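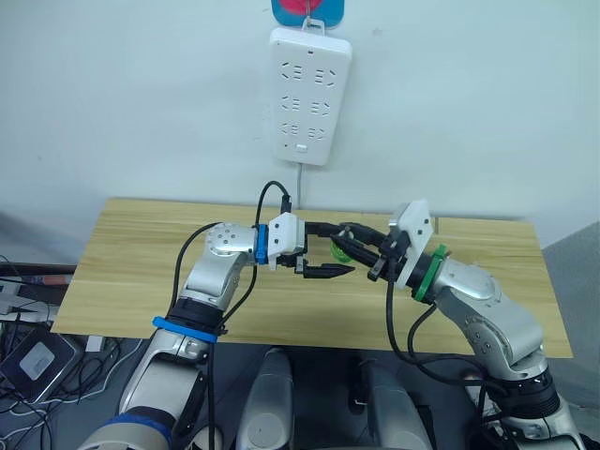 4. Waking a sleeping keyboard

I got interested in this part of the study by accident. I kept losing the first letter of my password every morning, and for a long time I blamed my own typing. Then I swapped keyboards for a week and the problem went away, which made me want to look at how wireless keyboards come back from sleep and what they do with the keys you press while they're still getting there.

4.1 What I tested

I used four keyboards: the Sturkitz compact, the Sturkitz full-size, the Huỳnh folding model and the Okwood. All of them were paired with the same laptop, and I turned off anything on the laptop that might correct or fill in text. The Virkbridge receiver that I used in the earlier sections stayed in the drawer for this one, so everything here is plain Bluetooth.

Each trial went the same way. I left the keyboard alone until it dropped its connection, then typed a fixed word at my normal speed and saved whatever showed up on screen. I'd planned on 2,000 trials and got through 1,540. The missing ones are mostly from the Okwood, which takes so long to fall asleep that I could only fit in a handful of tries before lunch. I thought about forcing it to disconnect from the laptop side, but that's a different kind of wake-up and I didn't want to mix the two.

The laptop ran on wall power the whole time. I say this because an early reader asked, and it's a fair question - on battery, the laptop's own radio can nap too, and then you're timing two sleepy devices at once. Figure 1 includes the kind of outlet strip I mean when I talk about wall power, a white one hung upright on a wall with its cable running down.

4.2 What came back

There were two kinds of bad result. In the first, the opening letters never arrived and the word started partway through. In the second, all the letters arrived, but in a lump after a pause. I'd take the second any day. If you're looking at the screen you notice the wait and then your word is there, and you move on. With lost letters you have to go back and fix things, and in a password box you can't even see what needs fixing.

The Huỳnh was the lump kind nearly every time. It seems to hold on to what you type until the link is up. Both Sturkitz boards lost letters, and the compact one was worse at it than the full-size, which surprised me a bit (I had assumed they shared the same insides, and maybe they do, with different software on top). The Okwood was mixed. Sometimes it kept everything, sometimes it dropped just the first letter, and I never found a pattern I'd be willing to defend.

One thing I didn't expect was how much the choice of first key mattered. On the full-size Sturkitz, starting with Shift gave me cleaner words than starting with a letter. My guess is that the Shift press does the waking and gets thrown away, and by the time the real letters come along the board is ready for them. I now tap Shift before I log in, out of habit, even on keyboards that don't need it.

4.3 Some cautions

I was the only typist, and I'm not a fast one. Somebody quicker would probably lose more letters on the Sturkitz boards, so please read these results as coming from one pair of hands. I also had just one unit of each model. The batteries were fresh at the start and I didn't change them partway through, so a weak battery could be hiding in the later trials. I come back to battery level in Section 5, where it gets its own set of runs.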